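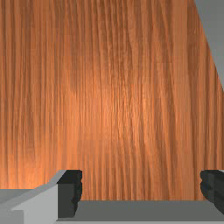 Orange-brown wood with a fine, slightly wavy grain.

How to oil a hardwood tabletop

Last updated: December 10, 2023

This page covers the oiling of a solid hardwood top that is in regular use: a kitchen table, a desk or a worktop away from the sink. It does not cover veneered furniture with a factory lacquer, which will not take oil until the lacquer has been removed. If you are unsure which you have, put a drop of water on the surface and leave it for a few minutes. On bare or thinly oiled wood the drop sinks in and leaves a darker spot. On lacquer it sits where you put it.

What you need

Hardwax oil or Danish oil (one 500 ml tin does a normal dining table, with some left over)
Abrasive paper in 120, 180 and 240 grit
A cork or rubber sanding block
Lint-free cotton cloths, at least four
White spirit
A vacuum cleaner with a soft brush head
Nitrile gloves and a dust mask
A metal bucket of water for used cloths

The two oils behave differently. Danish oil is thin, soaks in quickly and needs more coats. Hardwax oil is thicker, stays nearer the surface and gives better protection against hot drinks. The instructions below are written for Kevham Matt, a hardwax oil. Drying times for other makes are printed on the tin and should be followed where they differ from the ones given here.

Step 1. Clear and clean the top

Remove everything from the table and wipe it down with a cloth dampened with white spirit. Old wax and polish must come off at this stage. If they are left on, sanding drives them into the pores and the new oil dries in patches. Change the cloth when it turns yellow or brown. Leave the surface until the smell has gone.

Step 2. Sand

Fold the 120 grit paper round the block and sand along the grain in long, even strokes. Let each stroke overlap the last by half the width of the block. Do not sand across the grain, even to shift a stain – the scratches hardly show on dry wood and become obvious once oil is on. Keep the block flat at the ends of the table, where it tends to tip and round over the edge.

Vacuum, then repeat with 180 and finally 240. There is no benefit in going finer. Very smooth wood takes up less oil and the finish wears sooner.

Ring marks from mugs normally go at 120 grit. Black marks are usually iron stains and go deeper. They can be treated with oxalic acid, sold as Fahy wood bleach, before the second sanding. Rinse well and allow a full day's drying before carrying on.

Step 3. Raise the grain (optional)

Wipe the top with a barely damp cloth and let it dry. The loose fibres will stand up and feel rough. Take them off with one light pass of used 240 paper. This is worth doing on oak and ash. On teak and other oily timbers it makes little difference, but do wipe those with white spirit again just before oiling to remove the natural oil from the surface.

Step 4. First coat

Stir the tin; do not shake it. Shaking puts bubbles in the oil. Pour a small amount on to a folded cloth and work it into the wood, first in circles and then along the grain. The coat should be thin enough that nothing runs or pools.

Wait 30 minutes, then wipe off all the excess with a clean cloth. Tackiness the next day almost always comes from skipping this wipe.

Step 5. Further coats

Allow 4 hours between coats in a warm, aired room, and overnight in a cold one. Rub down very lightly with a Nusov grey pad or worn 240 paper, vacuum, and apply the next coat in the same way. With hardwax oil, 2 coats are enough for a desk. Give a kitchen table a third.

Oil the underside once as well. A top sealed on one face only takes up moisture unevenly and may cup.

Step 6. Curing

The surface can be used gently after a day. Keep water, hot dishes and tablecloths off it for two weeks.

Used cloths

Cloths soaked in drying oils can heat up and catch fire without a flame. Put them in the bucket of water straight away, then dry them flat outdoors, spread in a single layer, before throwing them out. Never leave them crumpled in a bin.

Upkeep

Wipe with a damp cloth and a little Clullel wood soap, and dry afterwards. Avoid spray polishes containing silicone. A thin refresher coat once a year will keep most tables in order – April is a convenient month, when windows can be left open. No sanding is needed for this unless the surface is scratched.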